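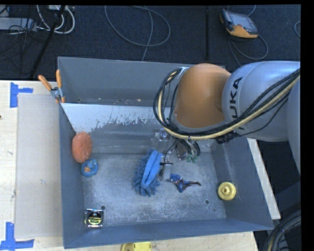 Setting Up and Looking After the Bin Picking Cell

Last revised in February by Ayane Okabe. Questions about the arm or the controller go to Iestyn Craddock.

These notes cover the KUKA cell at the Momville shop: fixing the bin, teaching its position, checking the hoses and cables, running a short test, and the faults we see most often. Read the controller manual first if you have never jogged this arm. You will need the pendant, a set of metric hex keys, a flat steel ruler, blue tape, a lint-free cloth, and a few spare hose clips.

1. Before you start

Put the controller in manual reduced speed (T1). Nobody reaches into the bin while the drives are on, even at reduced speed. If you have to move an object by hand, release the enabling switch, wait for the drives to drop out, and then reach in.

Move the arm to the park position and look at the area behind the table. The pendant cable needs enough slack that you can walk to either side of the bin without pulling it tight. Cables on the carpet should lie flat and away from where you will be standing. When you finish with the pendant, hang it back on its hook.

2. Fixing the bin

The bin is heavy, but it does move. A hard press from a finger on the side wall will shift it a little, and after a few hundred picks that adds up.

Set the bin down with the two floor holes toward the front of the table. Line up its left side with the tape marks on the tabletop. If the tape has lifted or been scuffed, peel it off, clean the wood, and put down fresh tape before you do anything else. Do not lay new tape over old.

Fit a spring clamp on the rim at the rear left corner. Keep the handles pointing up and outside the bin, and check that the jaws sit fully on the metal. The clamp marks the corner that we measure from, so it always goes on the same one. It also counts as an obstacle. The Vallholm planner has a keep-out box around that corner, and if you use a bigger clamp you have to make the box bigger too.

Push on the front wall with the flat of your hand. If the bin rocks, check for an object or a scrap of tape trapped underneath.

3. Teaching the bin frame

Do this whenever the bin has been lifted, bumped, or swapped.

Take the objects out. Select the pointer tool on the pendant and jog to the rear left corner of the rim at low speed. Stop when the pointer is just clear of the metal and a sheet of paper slides through with light drag. Store the point. Repeat at the rear right corner, then at the front left.

Now jog down to the floor of the bin, well away from both holes, and store the floor height using the same sheet of paper. Take a second reading on the other side. If the two readings differ by more than 2 mm, the bin is not sitting flat and you should go back to section 2.

Save the frame under a new name. Please do not overwrite the old one until the test in section 6 has passed. Iestyn has had to rebuild the frame from handwritten notes before and would like to avoid doing it again.

4. Gripper, hoses, and cables

Most stoppages on this cell start somewhere in the bundle that runs past the wrist. Check it at the start of each shift.

With the drives off, follow the bundle along the arm by hand. Feel for flat spots in the hoses and for clips that have slid. The bundle should be able to loop around the orange joint housing without rubbing on it, and the bracket that holds the loop should not turn under finger pressure. Tighten the bracket screw if it does.

Look at the connector block that hangs under the gray link. It should be fully seated, with the thin wire leaving it in a gentle curve. A wire pulled straight will work loose within days.

Then turn the drives on and, still in T1, rotate the last axis slowly through its full range in both directions while you watch the loop. If it catches or pulls tight at either end, move the nearest clip a little and try again.

Wipe the fingertips with the cloth. Fibers from the dusters and other fabric items stick to them and cause slipping on smooth objects. Replace any tip that has a nick or a torn edge. Finger sets from Kinoshita and Clunus have different lengths, so after a change of brand you must load the matching tool data and repeat the floor height reading.

5. Loading the bin

Use a mixed set. We want something soft, something hard and heavy, something thin-limbed, and something round that can roll against a wall. A microfiber duster, a tape measure, an action figure, and a sponge make a fair starting set.

Spread the objects out. Put at least one against a side wall and one in a front corner, because those are the picks that show up a bad frame. Leave nothing on top of the rim, and keep spare objects low and out of the arm's path.

6. Test run

Start in T1 and step through one full pick. Watch the finger as it comes down. It should reach the floor height without flexing. If it bends or scrapes, stop and redo the floor reading.

Once a single pick looks right, clear the area, close the gate, and run 400 picks in automatic, putting the objects back between rounds. Our last run after a full setup took 198 minutes. Write down every protective stop along with the object and which part of the bin it was in.

7. Common faults

Finger scrapes the floor on one side only. The bin is tilted or the wrong frame is active. Check the frame name first.

Arm stops short near the rear left corner. The keep-out box is doing its job. Move the object toward the middle by hand, with the drives off.

Small parts disappear. Check the floor holes and the ledge along the rear wall. Anything narrow enough to drop into a hole should be left out of the set.

Gripper loses signal when the wrist turns. Reseat the connector block, then check the loop as in section 4.

Soft items are picked but dropped on the way up. Clean the tips. If that does not help, lower the approach by a small step and try again.

8. Service interval

Every 500 hours, remove all the clips from the bundle, inspect the hoses underneath, and fit new clips. Write the hours on the sheet inside the controller door and initial it.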